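The spreadsheet that ate my spring

21 May 2021

I have spent most of this week with a spreadsheet called "arm budget FINAL v5", which is neither final nor, if you open the second tab, a budget. The second tab is a list of things I want. Finance asked me to remove it and I have hidden it instead.

For anyone who missed the last post: we have one arm at Tullby and we are planning to have two by August. The first was bought before my time by people who looked at the price of the arm, approved the price of the arm, and then found out what a gripper costs. Then the mounting plate. Then the cable that goes from the box to the other box, which is sold separately and priced as though each metre had been to university.

So this time I am doing it properly, with a line for everything. There are 24 lines at the moment. The arm is line one and I have stopped worrying about it, as it is the only figure on the page that stays still. The trouble lives further down, around fingertips and brackets and something the Curnel quote calls "commissioning sundries", £341, no further details. I wrote to ask what a sundry was. They sent me the same quote with the word in bold.

I have two quotes for the gripper. Curnel is cheaper but wants eight weeks. Győri is dearer, says three weeks, and answers the phone, and I know which of those I'll be grateful for in July. There was a third from Irura but it came with a compulsory training day in another country, and I can't even get travel to the other site signed off. 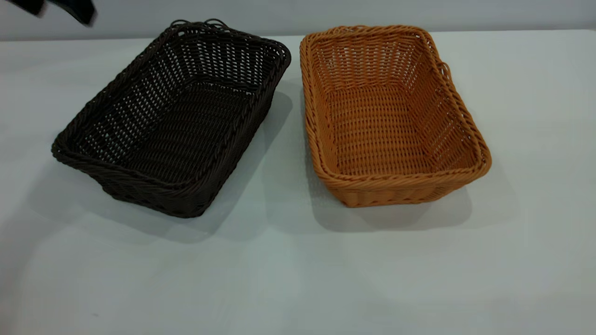 Then there is the question of what you buy for the thing to work on, which sounds like small change and is small change, but small change still needs a purchase order. I put in £130 for baskets, bins, trays and assorted household stuff. Babatunde Wike, who has to approve it, sent it back with a note asking if we could not bring some in from home. I said my home was already short of several items for this exact reason – my bread now lives in a mixing bowl. He let me have the £130.

He was less keen on the spares line. My argument is that fingers wear out and when they do you have an expensive arm pointing at a table. His argument is that we didn't have a spares line last time. My reply was that last time we lost most of a fortnight waiting for a packet of screws, and he said he would think about it, so I have moved it up to line four where he will trip over it.

Still missing: a second table (must be the same height as the first, which was cut down by someone with a saw and no notes), lights, and whatever the electrician says when he finally comes to look at the sockets. I've put a contingency on the whole lot and called it "integration", as contingencies get cut and integration sounds like engineering.

It all goes in on Monday. If anyone reading has bought from Győri and has opinions on their fingertips, the comments are open. I would also like to hear from anyone who has ever received a sundry.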